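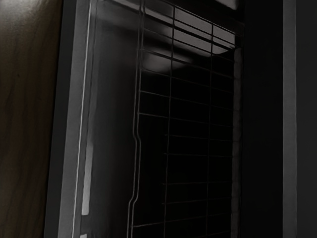

Simulation render: Vasylyna Hladun

1/ A small thread about grippers and cameras, for people who also lose evenings on this. I am comparing two grippers in simulation for one task: take hold of a wire rack inside a dark compartment and pull it towards the arm. The render is from the camera view I used for the second half of the tests.

2/ The grippers. First is the Irkomen, two flat parallel fingers with rubber pads. Second is the Godico, also two fingers, but they are curved and they bend a little when they touch something. I have models of both, and a real Irkomen on my desk. The Godico I know only as a model, so please keep this in mind when you read.

3/ The scene I made myself, in August, and I changed it many times. Wood on one side, grey frame, rack of thin rods, black inside. I wanted the inside to be dark on purpose. In my first version everything was nicely lit and every method worked, and I learned nothing from it.

4/ Look at the left rail of the rack. It is thicker than the other rods and part of the way down it has a small step. I have spent more time with this step than with anything else in the scene. More about it in post 11.

5/ How I tested. 600 attempts for each gripper, same arm, same controller, same start positions. The rack is moved a little every time, and the light changes also. An attempt is good if the rack comes out by a hand's width and does not jump off its supports.

6/ Result for the Irkomen: 354 good attempts. I expected more. The pads are wide, and to close on one thin rod they must first pass between two other rods. If the wrist is turned only slightly wrong, a pad lands on top of the neighbour rod and pushes the whole rack away.

7/ For the Godico I will not give a number yet. I found a mistake in my friction settings after the run was finished, and the number I have is too kind to it. I am running it again this night. What I can say is how it fails, because this part did not change when I corrected the friction on a short test.

8/ The Godico fails softly. The fingers come to the rod, bend around it, everything looks fine, and then during the pull the rod slides along the curve to the fingertips and escapes. The rack stays where it was. With the Irkomen a failure is loud: the rack is crooked and the next attempt would also be spoiled, if I did not reset the scene.

9/ So for a real kitchen or a real workshop I would think about this difference before I think about the success rate. A gripper which misses and leaves the thing in place can try again. My score does not show this at all. I will add a second score which allows one repeat.

10/ Now the camera, which was the larger surprise for me. I tried it in two places: on the wrist, and fixed at the side of the arm. I was sure that the wrist would win. For the approach it did win. For the last few centimetres the near rods became so big in the picture that the detector could not decide which rod it was following.

11/ And here is the step in the rail. My detector looks for long straight lines. At the step it breaks the rail into two lines, and sometimes it joins the lower one with a vertical rod next to it. Then the controller believes the rail is leaning, turns the wrist to match it, and the grasp is lost before it has started.

12/ First repair: I removed the step from the model. Of course everything became better. I put it back after one hour of feeling clever. Racks have such bends, and I do not want a detector which works only with racks that I have straightened for it.

13/ Second repair, which I kept: the controller takes the rail only as a hint and chooses the grasp from the crossings of the rods. There are plenty of crossings, and when one is lost in the dark, the others are still there. It is slower, but the wrist does not make sudden turns any more.

14/ Another problem is the light. Do you see the bright line along the edge of the grey frame? It is the sharpest line in the whole view. The first detector loved it. It went to the frame again and again, very confident, and tried to close the fingers on it.

15/ Then there is the pale soft patch just under the slats, like a small cloud. I believe it is a reflection. My depth estimate puts it at a different distance each time the light is moved. I now throw away every point from the upper part of the opening. It is a crude rule and I am a little ashamed of it.

16/ A question which I got by message from someone at Edcombe: why not take the depth directly from the simulator? I can, and for debugging I do. But the real depth camera on my desk sees thin metal rods very badly, often it returns nothing for them. If I train with perfect depth, I only prepare a disappointment for later.

17/ About controllers, short. I used the Ivanyshyn library with its force limit switched on. With the limit set low, both grippers stop too early, at the first touch of the rod. With the limit high, the Irkomen bends the rods, and my rods are not supposed to bend. I settled on a middle value and did not change it between grippers. Perhaps this is not fair to the Godico. I am not sure what fair would be here.

18/ If you want to repeat it: turn the wrist so that the fingers close across a horizontal rod, and begin from lower down, away from the slats. Keep the camera at the side for the last part. These two changes helped me more than any change of gripper.

19/ What I would buy today, if I had to: for this rack, still the Irkomen, but with narrower pads. I have drawn a pair and will print them. If they work in the simulation and break on the desk, I will show you this also.

20/ Small correction to post 5, someone asked: the rack moves a little sideways and in depth between attempts, never up or down. The height is always the same. I should vary it too, thank you for noticing.

21/ The scene file needs some cleaning before I can share it, the names of the parts are in three languages and some are rude. The new Godico number will come under this post when the run is ready, probably in the morning, after coffee.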